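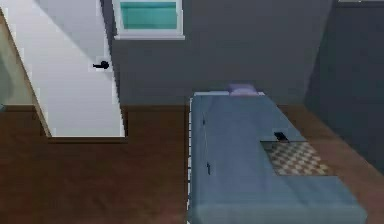 Fig. 1. Bedroom in the Holzer home pack, door in view, board on the bed.

Project report, group 7: trying out the Holzer household simulator
Severino Quintana and Rahel Zaugg, Presberg

We had the trial licence for the whole of October. Plan was to test if the rooms are good enough to practise fetch tasks before we touch the real arm. Install ok on the second go. First go failed, wrong driver, our fault.

Ran 877 episodes out of the 2000 the trial allows. Door task was slow to set up, the manual is thin on handles. Soft things look a bit blurry up close and we think that hurt the grasp scores, not proved. Support from the Drirkham office answered on a Sunday, wich was nice.
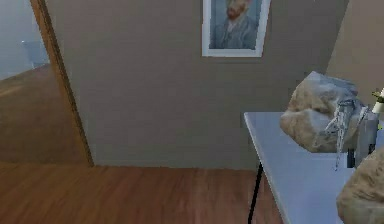

Can the pack be run without a paid licence?
Only for the trial month, after that the rooms stay locked untill a key is entered.

Still to do: rerun the door task with the newer handle settings, compare with the Ridisville kit, tidy the logs. Rahel has the plots.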